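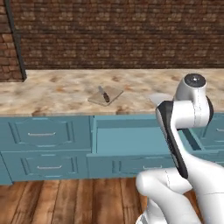 Cosstead border post attack, does the army's count add up?

saltmarsh_ed
Morning statement says 258 fighters surrendered after the raid near Cosstead. By evening the defense ministry had 1,848 for the whole operation. Same operation, same commander quoted. Which one are we supposed to believe?

quietridge
Both, maybe. The first is one district and the second covers everything since March. Read the second paragraph.

saltmarsh_ed
I read it. It says "in the Drirlow sector and surrounding areas." No start date anywhere. You're filling that in for them.

tollgate77
They did this last year with Zindby too. Big number, no names, no list of weapons handed in. Then the road was closed again 6 weeks later. If that many people quit, who was blocking the road?

quietridge
Surrenders include families. They always have. Wives and kids get processed at the same camp.

tollgate77
Then say "people" and don't say "fighters." The headline says fighters.

Hebden_lurker
My cousin drives freight through Drirlow. He says there are five checkpoints now and the soldiers look worn out. Doesn't prove anything either way, but he hasn't seen buses full of prisoners.

quietridge
A truck driver wouldn't. They move them at night.

saltmarsh_ed
According to who?

quietridge
According to the last briefing. Look it up.

saltmarsh_ed
So the army again. I'll wait for the aid groups to put out their camp figures. Until then I'm going with the lower one, and I'm not too sure of that either.

tollgate77
Same. Anyone have the full text of the evening statement? The link on page one is dead for me.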